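2023년 4월 6일 목요일 작성. 제품은 직접 구입했고 협찬이 아닙니다.

# Drimex 탁상형 식기세척기 사용 후기

사용 기간은 87일입니다. 하루 한 번, 주말에는 두 번 돌렸고 고장으로 멈춘 날은 없었습니다. 두 식구가 쓰는 집이고 집에서 저녁을 해 먹는 편입니다. 전에 살던 집에는 빌트인 식기세척기가 있었기 때문에 비교 대상은 주로 그쪽입니다. 손설거지만 하시던 분이라면 저보다 만족도가 높을 수 있습니다.

구입처는 Zirnska 온라인 매장입니다. 주문하고 나흘 만에 왔고, 포장은 스티로폼 위아래 두 덩어리에 비닐 한 겹이었습니다. 상자가 커서 현관문을 통과할 때 세로로 세워야 했습니다. 본체에는 눕히지 말라는 스티커가 붙어 있는데 상자 바깥에는 그런 표시가 없습니다. 기사님이 눕혀서 가져오셨고 작동에는 문제가 없었습니다만, 상자에도 적어 두는 게 맞다고 봅니다.

## 설치

탁상형이라고 해서 아무 데나 올려놓을 수 있는 물건은 아닙니다. 급수 방식이 두 가지인데, 물통에 직접 부어서 쓰는 방식과 수전에 호스를 물리는 방식 중에서 고를 수 있습니다. 저는 처음 2주 동안 물을 부어서 쓰다가 호스로 바꿨습니다. 물을 부어 쓰려면 한 번 돌릴 때마다 동봉된 물병으로 네 번을 날라야 합니다. 며칠은 할 만한데 퇴근이 늦은 날에는 그 네 번이 귀찮아서 그냥 손으로 씻게 됩니다.

호스 연결은 혼자서 했습니다. 어댑터가 세 종류 들어 있고 우리 집 수전에는 가장 작은 것이 맞았습니다. 고무 패킹이 얇아서 첫날 조금 샜고, 철물점에서 두꺼운 패킹을 사다 끼운 뒤로는 새지 않습니다. 설명서에는 손으로만 조이라고 되어 있는데, 기본 패킹으로는 손으로 조여서 물이 안 새게 만들기가 어려웠습니다.

배수 호스는 개수대 안으로 늘어뜨리면 됩니다. 흡착판이 하나 들어 있지만 타일이나 매끈한 스테인리스에만 붙습니다. 배수할 때 호스 끝이 튀어서 물이 밖으로 나올 수 있으니 첫 가동은 옆에서 지켜보는 편이 좋습니다. 저는 호스 끝을 배수구 거름망 안쪽까지 밀어 넣고 씁니다.

문은 앞으로 열립니다. 완전히 열면 본체 깊이만큼의 공간이 앞쪽에 더 필요한데, 조리대가 얕은 집에서는 문이 조리대 밖으로 튀어나옵니다. 상품 페이지의 치수는 문을 닫은 상태 기준이므로 문을 연 상태의 깊이는 따로 계산하셔야 합니다. 뒤쪽에도 호스가 꺾이지 않을 만큼의 틈이 필요합니다. 위쪽 증기 배출구는 상부장 바로 밑에 오지 않게 두어야 합니다. 저는 처음에 상부장 밑에 두었다가 문짝 아래쪽 시트지가 살짝 들떠서 옆으로 옮겼습니다.

## 코스와 소요 시간

코스는 다섯 개입니다. 제가 쓰는 것은 표준과 급속 두 개뿐이고 나머지는 시험 삼아 한두 번씩 돌려 봤습니다.

- **표준**: 건조 포함 72분. 화면에 표시되는 시간과 실제 종료 시간이 거의 같습니다.
- **급속**: 20분. 건조가 없습니다. 컵과 앞접시 정도에 적당합니다.
- **강력**: 표준보다 길고 물 온도가 높습니다. 카레 냄비에 써 봤는데 표준에 불림을 더한 것과 차이를 못 느꼈습니다.
- **유리**: 온도가 낮습니다. 얇은 와인잔 두 개를 넣어 봤고 깨지지 않았습니다. 다만 높이가 빠듯해서 다리가 긴 잔은 비스듬히 눕혀야 합니다.
- **과일 세척**: 한 번 써 보고 안 씁니다. 사과 네 알 씻자고 기계를 비우는 일이 더 큽니다.

예약 기능은 한 시간 단위로만 됩니다. 전원을 껐다 켜면 마지막 코스를 기억하지 못하고 늘 첫 번째 코스로 돌아갑니다. 매일 쓰는 코스가 정해져 있는 사람에게는 버튼 두 번이 하루에 한 번씩 더 붙는 셈이라 펌웨어든 뭐든 고쳐졌으면 합니다.

전기는 콘센트에 꽂는 측정기로 재 봤습니다. 표준 코스 한 번에 747Wh가 나왔습니다. 대부분은 물을 데우는 데 들어가는 것으로 보입니다. 온수를 연결하면 줄어들 것 같아 설명서를 찾아봤는데 냉수만 연결하라고 되어 있어서 시도하지 않았습니다. 고지서는 전보다 조금 올랐지만 같은 기간에 전기장판도 썼으니 세척기 때문이라고 단정할 수는 없습니다.

## 세척력

밥그릇, 국그릇, 수저는 불만이 없습니다. 밥풀이 말라붙은 그릇은 물에 잠깐 담갔다가 넣어야 합니다. 이 점은 빌트인도 마찬가지였습니다. 기름기는 잘 빠집니다. 삼겹살을 구운 날의 접시를 키친타월로 한 번만 닦고 넣었는데 미끄러운 느낌이 남지 않았습니다.

달걀 노른자와 고춧가루는 절반의 성공입니다. 노른자는 접시 가장자리에 얇게 남는 날이 있고, 고춧가루는 씻기기는 하는데 한 조각이 다른 그릇 안쪽에 붙어서 나오는 경우가 있습니다. 김치찌개를 먹은 날은 그릇을 한 번 헹구고 넣습니다. 헹굴 거면 세척기가 왜 필요하냐는 말을 집에서 들었는데, 제 기준으로는 물만 흘려보내는 것과 수세미로 문지르는 것은 수고가 많이 다릅니다.

아래쪽 분사 날개 하나로 씻는 구조라 그릇을 겹쳐 넣으면 뒤쪽 그릇은 거의 안 닦입니다. 깊은 면기를 앞에 두면 그 뒤가 사각지대가 됩니다. 몇 번 해 보면 자리가 정해집니다. 저는 큰 접시를 뒤에, 국그릇을 가운데에, 컵을 선반 위에 둡니다. 수저통은 칸이 좁아서 숟가락끼리 포개지기 쉬우니 숟가락과 젓가락을 섞어 꽂는 편이 낫습니다.

세제는 Parkau 분말을 씁니다. 정제형도 써 봤는데 이 크기의 기계에는 한 알이 많습니다. 반으로 쪼개면 부스러기가 생기고, 급속 코스에서는 덜 녹은 덩어리가 바닥에 남았습니다. 분말은 동봉 스푼으로 깎아서 한 번이면 충분했습니다. 린스는 따로 넣는 칸이 있고, 칸이 작아서 자주 채워야 합니다. 부족 알림이 따로 없어서 유리컵에 물자국이 보이기 시작하면 채웁니다.

## 건조

이 제품에서 가장 아쉬운 부분입니다. 표준 코스에 포함된 건조는 열풍이 아니고 남은 열과 팬으로 말리는 방식입니다. 도자기와 유리는 잘 마릅니다. 플라스틱 반찬통은 거의 안 마르고, 밥그릇 굽처럼 물이 고이는 자리에는 표준 코스가 끝나도 물이 남아 있습니다. 끝나자마자 문을 조금 열어 두면 나아지지만 자동 문 열림은 없습니다. 자기 전에 돌려 놓는 사람이라면 아침에 문을 열었을 때 안쪽 천장에 물방울이 맺혀 있는 것을 보게 됩니다.

그래서 세척기를 사면 건조대를 치울 수 있겠다는 기대는 접는 편이 좋습니다. 냄비와 프라이팬, 나무 도마, 칼은 어차피 손으로 씻어야 하고, 급속 코스로 돌린 컵도 어디엔가 엎어 두어야 합니다.

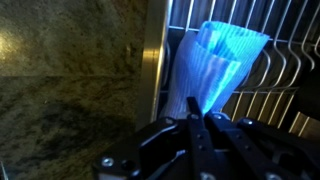
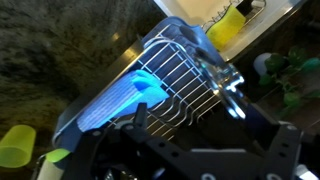

건조대를 고를 때 보는 점은 전과 조금 달라졌습니다. 예전에는 접시를 몇 장 꽂을 수 있는지를 봤는데, 지금은 접시가 대부분 세척기로 들어가므로 냄비 하나와 반찬통 몇 개를 넓게 엎어 놓을 수 있는지가 중요합니다. 이단짜리는 필요가 없어졌습니다. 물받침은 분리해서 씻을 수 있어야 합니다. 철사 간격이 너무 넓으면 반찬통 뚜껑이 사이로 빠지니 뚜껑은 따로 세울 자리가 있는 것이 편합니다.

마른행주도 여전히 씁니다. 급속 코스 직후의 유리컵은 아직 따뜻할 때 닦아야 자국이 안 남습니다.

## 넣지 말아야 할 것들

설명서에 적힌 목록은 짧습니다. 직접 겪은 것을 몇 가지 보탭니다.

Þórarinsdóttir 도자기 머그는 바닥 면에 유약이 없는 제품인데, 세척기에 몇 번 넣었더니 그 부분이 잿빛으로 변했습니다. 판매 페이지에 손세척 권장이라고 되어 있었으니 제 잘못입니다. 쓰는 데 지장은 없지만 예쁘던 색은 아닙니다. 같은 곳에서 산 접시는 전체에 유약이 발려 있어서 그런지 멀쩡합니다.

알루미늄 양은냄비는 한 번 넣고 검게 변했습니다. 나무 숟가락은 결이 일어나서 뺐습니다. 옻칠한 수저는 처음부터 넣지 않았습니다. 텀블러는 본체만 넣고 뚜껑은 손으로 씻는데, 뚜껑 고무 패킹이 빠져서 아래 히터 쪽으로 떨어질 뻔한 적이 있기 때문입니다. 가벼운 플라스틱 뚜껑은 물살에 뒤집혀서 물을 한가득 담은 채로 나옵니다. 다른 그릇으로 살짝 눌러 두면 됩니다.

## 소음

세척 중에는 물이 벽을 때리는 소리가 규칙적으로 납니다. 주방과 거실이 트인 집이라 텔레비전을 볼 때 음량을 한두 칸 올립니다. 방문을 닫으면 들리지 않습니다. 거슬리는 것은 배수 소리입니다. 펌프가 돌기 시작할 때 한 번 크게 울리고, 호스에서 물이 빠지는 소리가 뒤따릅니다. 종료음은 여섯 번 울리고 끌 수 없습니다. 밤에 돌리는 사람이 많을 텐데 왜 끄는 기능을 안 넣었는지 모르겠습니다. 본체 밑에 얇은 고무 매트를 깔았더니 진동으로 나는 소리는 줄었습니다.

## 관리

거름망은 이틀에 한 번 비웁니다. 돌려서 빼는 방식이고 빼기 쉽습니다. 다시 끼울 때 끝까지 안 돌아간 상태에서도 기계가 그냥 작동하기 때문에 딸깍하는 느낌이 날 때까지 확인해야 합니다. 저는 한 번 덜 끼운 채로 돌렸다가 파 조각이 배수 쪽으로 넘어가서 배수 오류가 떴습니다. 오류 코드는 설명서 맨 뒤 표에 있고, 거름망을 빼고 바닥에 고인 물을 행주로 찍어낸 다음 다시 켜니 풀렸습니다.

문 아래쪽 고무에는 음식 찌꺼기가 낍니다. 물살이 닿지 않는 자리라 일주일에 한 번 젖은 행주로 닦습니다. 냄새는 첫 달에는 없었고 그 뒤로 가끔 났습니다. 구연산을 넣고 빈 상태로 강력 코스를 돌리면 없어집니다. 분사 날개 구멍에 석류 씨 같은 것이 박힌 적이 있는데 이쑤시개로 뺐습니다. 날개는 위로 당기면 빠지지만 처음에는 꽤 뻑뻑합니다.

고객센터에는 두 번 연락했습니다. 패킹 문제로 전화했을 때는 연결까지 오래 걸렸고, 여분 패킹을 무상으로 보내 주겠다고 했습니다. 열흘 뒤에 왔습니다. 종료음을 끄는 방법을 채팅으로 물었을 때는 금방 답이 왔는데 안 된다는 답이었습니다.

## 정리

좋은 점

- 공사 없이 혼자 설치할 수 있습니다.
- 두 식구 저녁 설거지가 한 번에 들어갑니다. 큰 냄비는 빼고요.
- 기름기 제거가 깔끔합니다.
- 거름망 청소가 쉽습니다.

아쉬운 점

- 플라스틱 건조가 약하고 자동 문 열림이 없습니다.
- 종료음을 끌 수 없고 마지막 코스를 기억하지 못합니다.
- 기본 패킹이 얇습니다.
- 문을 연 치수가 상품 페이지에 없습니다.

별점은 다섯 개 중에 세 개 반입니다. 세척만 보면 네 개를 주겠습니다. 세입자라 공사를 못 하고 식구가 둘 이하라면 살 만합니다. 세 식구부터는 하루에 두 번씩 돌려야 할 테니 한 단계 큰 제품을 보시는 게 낫습니다. 물을 부어서 쓸 생각으로 사는 것은 말리고 싶습니다. 수전 모양부터 확인하시고, 회전형이거나 샤워기처럼 당겨 쓰는 수전이면 어댑터가 맞지 않을 수 있으니 판매처에 먼저 문의하세요.

5월에 이사를 합니다. 새 집 수전이 당겨 쓰는 형태라 분기 밸브를 따로 달아야 하는데, 달고 나서 물이 새는지와 수압 차이가 있는지는 이 글 아래에 덧붙이겠습니다.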